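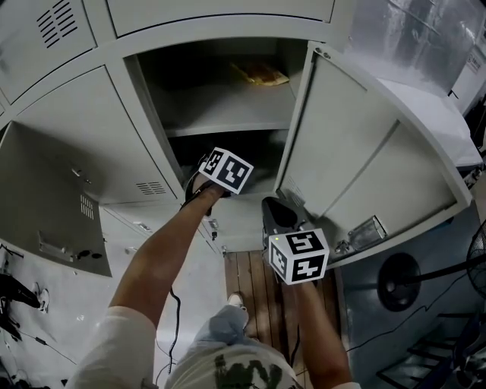 Fig. 4. Two-handed locker trial, left gripper inside the compartment, right gripper at the door.

Guides > Tesimero Hand-Held Kit > Section 4: Trying Out and Comparing Grippers

Overview Unboxing Calibration Gripper Trials Logging Troubleshooting

Filed under: Set-up guides, Grippers, Hands-on

4. Comparing two grippers on a locker

By now you should have both grippers charged, paired and calibrated (Section 3, and please don't skip it, I can always tell when somebody has). This section covers the trial I use whenever I have to choose between two sets of jaws. I've tried drawers, kitchen jars, a toolbox and a very annoying zippered pouch, and I keep coming back to a metal locker with a door and a shelf. You get a pull, a reach and a grasp in the dark, all in one short run, and the jaws that looked great on a tabletop often look a lot less great in there.

I wrote this for the Trenik hand-held grippers with either the stock jaws or the Thaler angled jaws, and the Clornik logger box. If you have some other logger, the steps are the same but the button names will be different.

4.1 What you need

- Two Trenik grippers with marker cubes fitted
- One set of stock jaws and one set of Thaler jaws
- The Clornik logger and its cables
- A locker, cabinet or cupboard with a hinged door and a shelf inside
- Something light to pick up, like a paper bag or a small package
- Tape
- A notebook (yes, paper, more on that below)

Give yourself room to stand square to the door with both elbows free. If you have to stand sideways you'll end up comparing your own shoulders.

4.2 Getting the grippers ready

1. Wipe the faces of both marker cubes with a dry cloth. Fingerprints on the black squares cause more dropouts than anything else I've run into.

2. Put the jaws you want to judge on the right gripper. Leave the stock jaws on the left for now. You'll swap later.

3. Push each cube down until it clicks, then try to wiggle it. If it moves at all, take it off and seat it again. A loose cube still tracks beautifully, it just tracks the wrong thing!

4. Plug in the cables. Run the left one along the inside of your forearm and let it hang in a loose loop toward the floor. I used to run it along the outside and caught it on every door handle in the building.

5. Turn on both grippers and look for the little light at the corner of the cube. Yellow-green means it's ready. If it blinks, wait. If it stays off, go back to 3.2.

6. Squeeze each trigger all the way and let go, twice. The logger should show the jaw width going to zero and back. If the number sticks partway, clean the slide before you do anything else.

CAUTION: Look down before you start. You'll be watching the locker and your hands, and it's very easy to step back onto a power cord or a loop of your own cable. Move what you can and tape down what you can't.

4.3 Setting up the locker

1. Pick a compartment between waist and chest height for your first runs. Higher ones are a fair test too, but your arms get tired and the later runs come out worse whichever jaws you're holding.

2. Unlock the door and leave the key where it won't get bumped by a cable.

3. Put your object on the shelf, toward the back. It should be far enough in that the whole front of the gripper has to go inside.

4. Mark where the object sits with a bit of tape on the shelf. Do the same for your feet on the floor.

5. Open the door all the way once and check that it stays put. Some swing back on their own. Mine doesn't, but Kuldeep Tomar tried this on an old cabinet that did and spent the session being slapped on the wrist by it.

Note: Don't light up the inside of the compartment for the first set. A dark shelf is a big part of what makes this a useful test. You can always do a second set with a lamp.

4.4 Running the trial

1. Stand on your foot marks with both grippers low, cubes facing up where your camera can see them. Hold still until the logger beeps.

2. Press Start on the Clornik.

3. With the right gripper, catch the edge of the door and pull it open. Pull with your whole arm, not your wrist. If the jaws slip off, go back and try again in the same run, and don't stop the recording. Slips are what you're here to see.

4. Keep the right gripper close to the open door, in case it starts to close on you.

5. Reach in with the left gripper. Go slowly past the front edge of the shelf. Your cube is taller than you think it is, and you'll knock it on the metal at least once. I still do.

6. Tilt the left gripper as much as the grasp needs, but try to keep one face of the cube pointed back toward your camera. Two faces is better. If you lose them all, the logger guesses the position until it sees a face again, and the guess gets silly fast.

7. Close on the object, lift it clear of the shelf and bring it straight out.

8. Put it back on the tape mark, back out, and close the door with the right gripper.

9. Hold still again until the beep, then press Stop.

Do 30 runs with each set of jaws. That sounds like a lot, and by the middle you'll be sick of that locker, but my first dozen or so are always me learning the door. Take a break between sets and shake out your hands.

CAUTION: Never squeeze the trigger hard on a thin steel edge like a door lip or a vent slot. The jaw pads will cut. The Thaler pads are softer than the stock ones and cut sooner.

4.5 Swapping sides

This is the step people leave out. After the first set, move the jaws you're judging to the left gripper and put the stock ones on the right, then do it all again. Door work and shelf work ask for very different things. When I only tested on the door side, I was ready to tell everybody to buy the angled jaws and throw the others in a drawer!

1. Turn off both grippers before you take the jaws off.

2. Swap the jaws and tighten the screws with the short key. Snug is enough.

3. Redo the width check from 4.2, step 6. The angled jaws close a little differently and the logger needs to see the new zero.

4. Change the label in the logger under Setup, Jaw Type. If you forget, you can fix it afterward, but you'll have to do it file by file and you will hate it.

4.6 What to write down

The logger saves positions and jaw width. It doesn't save what you felt, so after every run I scribble a line in the notebook: clean, slipped, bumped the shelf, lost the cube, dropped it. One word is fine. Yolandi Chauke uses a letter code and it looks like a secret diary, but she can read it back months later, so whatever works for you.

Leave the Clornik at its default of 2000 samples per file unless your runs are long. If a run gets split in two, you went too slow or stopped to chat.

4.7 How mine came out

My last full comparison was in September, on right-hand door pulls. The Thaler jaws got the door open on the first try in 28 of 30 runs. The 2 misses were both me coming in too high. They feel great on a door, because the angle lets you hook the edge without cocking your wrist.

Inside the compartment I like the stock jaws better. The angled ones want to come at the bag from one side, and with a shelf right there you don't always have that side. I could do it — I just had to think about it every time, and my cube ended up turned away from the camera more than I'd like.

So what I use now is Thaler on the right, stock on the left. If you're left-handed, flip that and run the trial yourself before you take my word for it.

4.8 If something goes wrong

Light goes off in the middle of a run: check the plug at the gripper end first. A cable that hangs too tight works its way out when you reach up.

Position jumps when you reach in: you're losing the cube. Lower your camera angle a little or tilt the gripper back toward yourself.

Jaw width never reaches zero: there's grit in the slide, or you skipped the check after a swap.

Door drifts shut: keep the right gripper on it, or wedge it and note that in your log.

Both grippers show up as "left": unplug both, then plug the left one in first and wait for the beep before you do the other.

Next: Section 5, Logging and file names

Page last updated 13 November 2025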